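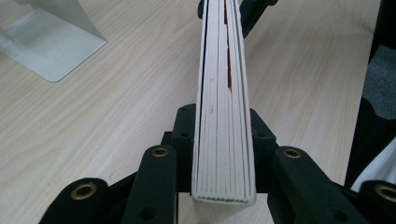 Fig. 1: A thick book seen end-on, with the folded sections showing along the edge.

Parish Registers at Ladstead: what I did and what I found

I picked baptism registers for my local religion project mostly on the strength of a chat with Morag Laing, who looks after the records at Ladstead church and let me sit in the vestry every Thursday in March (freezing, but she did bring tea!). My question was a simple one: who got asked to be a godparent, and did it change over the years?

I read 23 years of entries, and Rory Haldane checked my spellings against his own list. In the early pages it's nearly always family, aunts and uncles mostly. Later on neighbours start turning up, and one MacKinnon stood for five different babies – I got quite fond of him.

The handwriting slowed me down a lot. Four entries I couldn't read at all, so I've left them out of my table and marked them in the appendix.

If I did it again I'd look at the Wadell chapel book as well, as plenty of families seem to have gone between the two. Gregor Jardine has offered to show me it after Easter.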